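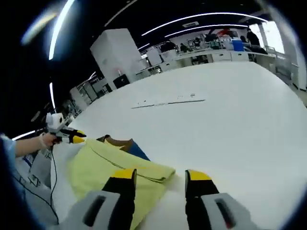
Poppy Treloar

Home | Meetings | Minutes | Broscombe | Contact

Minutes, Broscombe cloth folding group, November

Present: Dennis Bramwell, Emanuel Ghiță, Callum Greenwood, Poppy Bunting and me (Poppy Treloar, taking notes, so blame me for the spelling). We started a bit after 2 p.m. and Dennis had to leave before item 4.

1. Last month's minutes

Agreed, with one fix. I'd written that Emanuel wanted to drop the towels altogether, and he only wanted to drop the big ones. Sorry, Emanuel!

2. How the showing is going

Callum went first. We're still doing all the teaching by hand, one gripper in each fist, folding the cloth the way we'd like the robot to do it later on. He's a fan of the yellow fingertips, and I have to say I am too, they're easy to pick out when you go back through the recordings. The yellow-green cloth is harder to love. Poppy B. said that when you look back at it the tip and the cloth are close enough in color that she has to slow right down to tell whether a finger is on the fabric or just next to it. Dennis wondered about leaving it out. Emanuel was firmly against (people own green cloths, he said, and the robot will have to cope), and we ended up keeping it in.

We then had a long chat about which hand does what. My own habit is to pin the near side down with one gripper and bring the other one in over the back edge, and I'd assumed everybody did that. They don't! Callum pinches both corners and lifts. Poppy B. does something in between that I couldn't follow even when she acted it out with two pens. Emanuel would like us all to pick one way for the first batch and save the variety for the second. Agreed, my way for now, mostly because I was the one who could explain it.

Target for the first batch stays at 100 good folds. A fold where you let go and grab again still counts as good if the cloth ends up square. A fold where you fix it with your bare fingers does not, and yes, Dennis, smoothing counts as fixing.

3. Remote control

Dennis tried the Nesex setup, where you sit at a desk and drive the arms from there. He likes it for anything heavy and can't stand it for cloth. He said he kept pushing down too hard without noticing, and a single fold took him more than 10 minutes. Callum thinks it gets better with practice and would like to have a proper go himself before we give up on it. We'll leave the remote work with Callum until the next meeting and carry on by hand in the meantime.

There was a side discussion about whether the Yeoman stacking task would suit remote control better. Probably. Parked.

4. The table and the cables

I asked if we could please agree on where the gripper cable goes. I keep catching it with my elbow halfway through a fold, and then I've got to throw that one out and start over. Poppy B. runs hers off to the left and down toward the front of the table and has no trouble, so we're all going to try that.

Emanuel also wants one spare cloth left behind the one being folded on some runs, so the robot learns to leave the other fabric alone. I grumbled that it's very easy to pick up both, and he said that was the point. Fair enough. We'll do it on every other run and mark which is which in the log.

5. Anything else

Poppy B. asked again for a shorter warm-up before each session. Nobody objected.

Who's doing what

Callum: remote control practice, bring a few folds to show.
Poppy B.: write down the cable routing, one page at most.
Emanuel: tidy up the log sheet and add a box for the spare cloth.
Dennis: talk to the Yeoman people about stacking.
Me: a short write-up of the pin-and-fold method, with sketches if I can manage them.

Next meeting same time, same room. Callum's bringing the cookies.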